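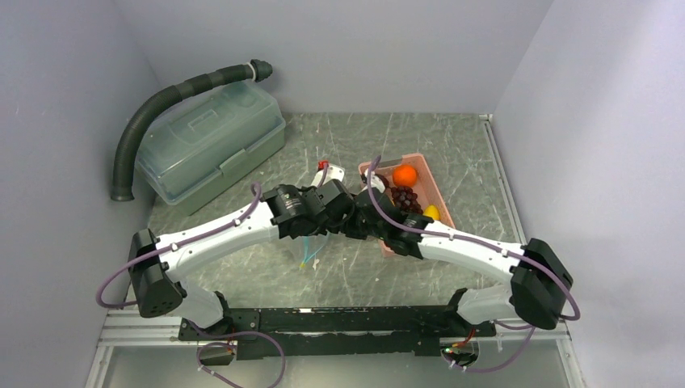

How long should you let bread dough rest in the fridge before you bake it?

Overnight is plenty for most loaves, and I've had good luck going as long as 29 hours with a plain white dough.

I got into cold dough by accident when we were still living in Banitham. I'd mixed a batch after supper, my sister called, we talked until I could hardly keep my eyes open, and I shoved the bowl in the fridge and went to bed. The next day's bread was the best I'd made all winter (chewy, a little sour, with those lovely blisters on the crust), and I've hardly baked any other way since!

These days I mix at 9 in the evening, give it two folds while I'm cleaning up the kitchen, and cover it with a plate. My neighbor Valentin Bodin swears by a cloth, but his always dries out on top and he picks the crusty bits off with his fingers. In May, when the house starts to warm up, I use a bit less yeast and colder water from the tap.

If your fridge runs cold like mine does, let the shaped loaf sit out on the counter while the oven heats. I bake mine in the old Clamlow pot with the chipped lid, and I still need to write up the rye one I promised you all last month.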